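Hand-held grippers: foam pads or cast rubber?
Grippers and End Tools > Comparisons

walnut_bench
Evening all. I've been going back and forth on this for most of April and would love to hear from people who have put more hours in than I have. We have two hand-held grippers on the go at the moment, the Keltley with stick-on foam pads and the Bretel with the cast rubber ones, and I'm meant to tell Sherif Bouzid (who holds the purse strings here, and is very patient with me) which sort we should buy more of. My heart says Keltley. It's lighter, the squeeze is lovely, and my wrist doesn't ache by teatime. But I do seem to spend a lot of time fussing over pads.

petkov_fan
Bretel, every time. I know the rubber feels dead at first and you do squeeze harder than you'd like, but I did 343 picks on one set and never touched the fingers. Foam is fine for a demo and then it's a chore.

Wael Gaber
I'd gently disagree with that! Rubber is grand on mugs and boxes, but have you tried it on anything thin? Ours kept pushing playing cards along the table instead of pinching them, and the foam picked them up without any drama. We swap ours after 60 picks whether they look bad or not, and a fresh pair takes me 8 minutes, including the time spent hunting for the scissors.

petkov_fan
Fair point on the cards, Wael, I've only done chunky things. Still, if you're changing pads every 60 you're also changing the grip every 60, and that would bother me if I were comparing one run with the next.

walnut_bench
That is exactly the bit that bothers me too. My last run on the Keltley was 191 picks on one pair, which Wael will tell me off for, and I only looked at the fingers properly when I'd put everything down. It's the top edges that go first, the pad lifts and you get a little flap poking into the gap.
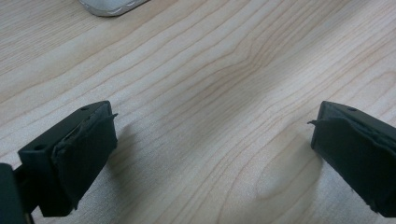 I did wonder about trimming the flaps with a blade and carrying on, but then the foam is a different shape on each side and I'd be guessing what that does to small parts. Has anybody tried wrapping the pad over the end of the finger, so there's no edge to catch?

Wael Gaber
Consider yourself told off :) Please don't trim them, I did it once and the rest of the pad followed within the hour. Wrapping works if your foam is thin enough. Wipe the finger with alcohol first and leave it overnight under a clamp.

jollinville_lab
We wrap ours here and it helps, though you lose a bit of opening. I'd buy one more of each, to be fair. Do the thin stuff with foam and the heavy stuff with rubber.

petkov_fan
Two kinds of finger means two sets of results to untangle. I'd still pick one.

walnut_bench
Thank you all, this is really kind. I'll wrap a pair tonight, clamp them as Wael says, and run the cards and the mugs again on both before I go to Sherif. Wael, which thickness of foam are you using?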